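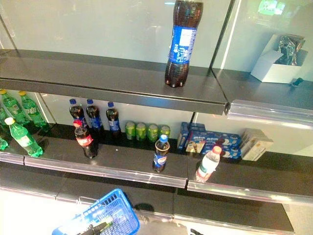
1/ Shelf day at our little shop in Wosisstead
Monday again, so it's the fizzy drinks bay and a very large mug of tea for me. I do love this job, even the bits that make my knees click. A whole thread on pop, then, for the two people who asked (hello, both of you!).

2/ My one firm rule is that the big bottles go up top and the small ones live on the shelf below. My old manager at Climberg swore by doing it the other way round and we argued about it for years, very happily, mostly over biscuits.

3/ Green lemon-lime goes to the left, cola next to it. Red caps and blue caps are allowed to be neighbours, though I do like each kind to have its own little row. Customers will undo all this by lunchtime and that's fine, it means they're buying things.

4/ Labels facing out, please! I know it sounds fussy, but I've had lovely people stand right in front of the very drink they wanted and ask me where we keep it. I've done the same myself in the big Manico on the ring road, so no judgement at all.

5/ Now, baskets. I'm a great believer in a plastic basket for this sort of work, the slatted kind, as you can see what's in it from the side and it rinses out under the tap when something leaks (something always leaks, usually on my shoes).

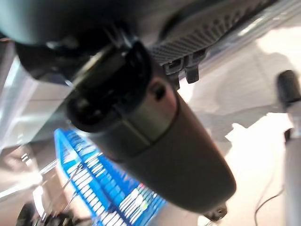 A blue one is my favourite, if anyone's wondering what to get me for December. I had a wire one for 18 months and it snagged every cardigan I own.

6/ Someone asked whether I ever get bored of it. Not really, no. I put the radio on, I have a chat with whoever comes in, and there's something very soothing about a tidy row of bottles. Crisps tomorrow, if my knees allow.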